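The Scissors Count Double

I had 400 demonstrations to get through by Thursday, and Anju Bhatia had just told me that the first 200 were too good.

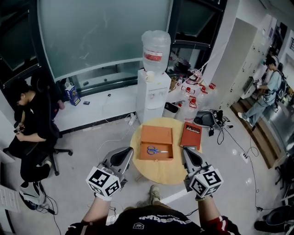 "Too good how?" I said. I had a gripper in each fist and my shoulders were killing me.

"You never miss," she said. "You go straight in, you grab the scissors, you're out. The policy learns that and then the first time it's off by a hair it just sits there."

Now, I'd been pretty proud of never missing! I'd spent most of February getting my hands to think in jaws (I once tried to pick up a sandwich with my wrists locked, and my sister asked if I was okay). But Anju had the Birnamier plots open on her laptop, and the plots were ugly. Success went up, up, up, and then flat as a pancake.

So her idea was that I should mess up on purpose. Come in crooked. Nudge the scissors, stop, back off, fix it. She called these recoveries and wanted each one to count double in training. I called it getting paid to fumble, and I figured it would take an afternoon.

Well, try it. Try being clumsy on purpose, over and over, and see how fast you get neat about it. By the fiftieth fumble I had a favorite. I'd drift left, tap the handle, pull back, go again, same as a dance step. Fatemeh Ahmadpour wandered over from the Ranjbar bench, watched me do it a few times and said, "You know you're humming?"

I was. Same tune every time.

"She's learned how to miss," Fatemeh called across the room.

Anju made me switch hands. Then she made me close one eye, and that did the trick, because I'm hopeless with one eye. I missed low, I missed wide, I said a few things that I hope aren't on the audio. We kept all of it.

We trained overnight on 500 runs, the clean ones and the awful ones mixed together. I came in early with 2 coffees and found Anju already in front of the Stullolent arm, still in her coat.

"Watch," she said.

The arm came down crooked. It tapped the handle, a little to the left, and stopped. I held my breath. It backed off, waited, and went in again, and up came the scissors.

"That's my miss," I said. "That's the humming one."

"I know," said Anju, and she reset the box and ran it again.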